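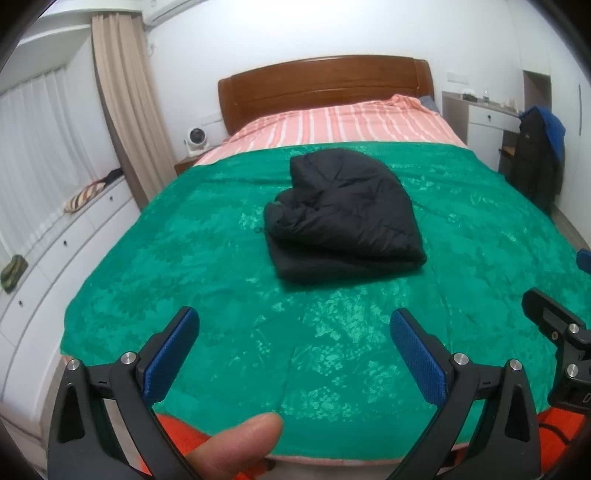
Clolent – Company – About us

July – by Adeel Dhanial

Clolent stores and folds household textiles and outerwear for customers who are short of cupboard space. Work is done in the customer's own bedroom, on the made bed, and each garment is folded before it is bagged. A puffer is folded into a compact block, like the black one on the green floral sheet, and laid mid-bed with space on every side. Bulges at the fold are pressed flat by hand – no vacuum is used on down.

Ragnvald Myklebust set the folding method, which has 19 steps for coats and fewer for bedding. The store at Ekström holds 2,297 bags on open racking, at a relative humidity of 55 per cent. Bags are checked every Monday.

Related
Storing down and synthetic fills
Bed linen: fold sizes
Putix bags, care notes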